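Stenska District Health Forum
Minutes of the September meeting, held on Wednesday at the Moynihan Centre, ground floor room

Chair: Ermira Trajkovski
Minutes: Mohit Pant
Present: members of the forum, two school nurses, the pharmacist from Piltinico Road. Apologies were received from the library.

The meeting was opened at 6.15 in the evening. The minutes of the last meeting were read and accepted with one correction: the word "measles" in item 3 should be "mumps".

1. Flu vaccination in the district

Ermira reported on the preparation for the autumn flu clinics. The district has ordered 1,000 doses for the first delivery. The second delivery is not confirmed yet, and the supplier, Rivent, has promised to write to us when the lorry date is known. The pharmacist asked if she can begin to take names before this letter comes. It was agreed that she can take names but she should not give appointment times.

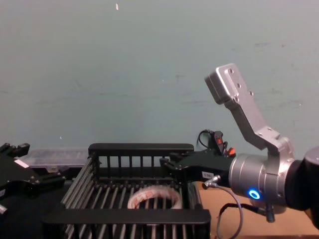 There was a long discussion about the opening hours. Last year the clinic closed at four o'clock, and many people who work in the town could not come. The nurses are willing to stay until seven in the evening on one day of the week, if the reception desk is also open. Mohit will ask the centre manager about the keys and about the heating, which at present switches off at six.

2. Home visits for older residents

People over 70 who cannot leave the house may ask for the vaccine at home. The list from last winter is old and contains people who have moved away. One member said that her neighbour was telephoned three times about a visit and then nobody came. The chair apologised for this and explained that the list was kept in two places, on paper and on the computer, and they were not the same. From now only the computer list will be used. 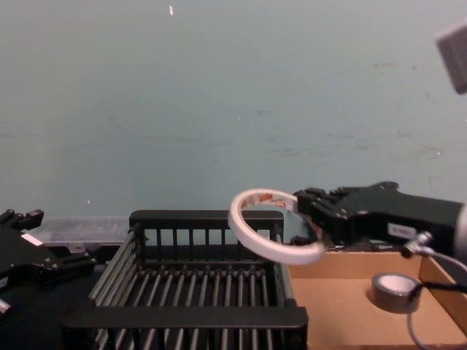 Page last changed: Wednesday, 9.40 p.m. (M. Pant)

It was asked who will drive the nurse to the farms on the upper road, where the bus does not go. The district car is available in the mornings only. The chair will write to the neighbouring district and ask if we may share their car for two afternoons.

3. Leaflet

The draft leaflet was passed round the table. Most members found the letters too small. The sentence about egg allergy was not clear to several people, and the nurses will write it again in simple words. The leaflet should also say that children need a signed paper from a parent.
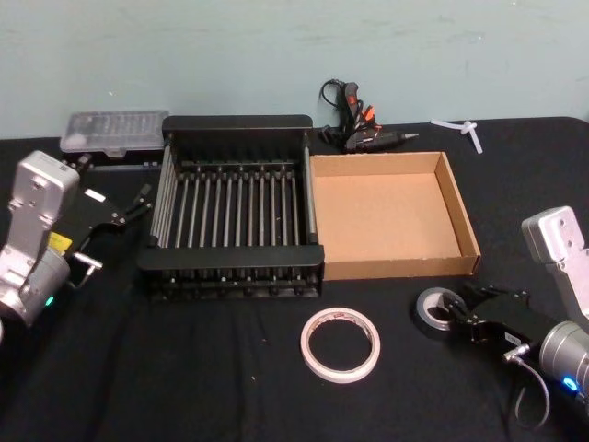

It was proposed to print the leaflet in four languages. The cost of this is not known. Mohit will ask for a price from the printer who made the summer posters about ticks, and will send it to all members by e-mail. One member was against the photograph of the needle on the front side. After a vote the photograph was removed.

4. Fridge for vaccines

The old fridge in the nurses' room shows a different temperature from the thermometer that is put inside it. The difference is roughly 2 degrees. The chair said that no vaccine will be stored in it until an engineer has looked at it. Until then the pharmacist can keep our doses in her own fridge.

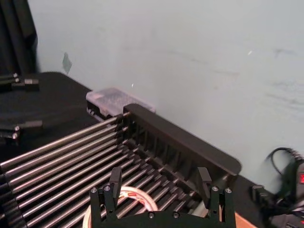

5. Other matters

The waiting room clock is slow again. The bench by the side door will be repaired before the clinics begin.

A member asked if the forum can also speak about the dentist waiting list. This will be put on the paper for the next meeting.

Actions
Mohit Pant: keys and heating, price of the leaflet
Ermira Trajkovski: letter about the car, engineer for the fridge
School nurses: new text about egg allergy

The meeting was closed at 7.50. The next meeting will be in the same room, and the date will be sent by e-mail.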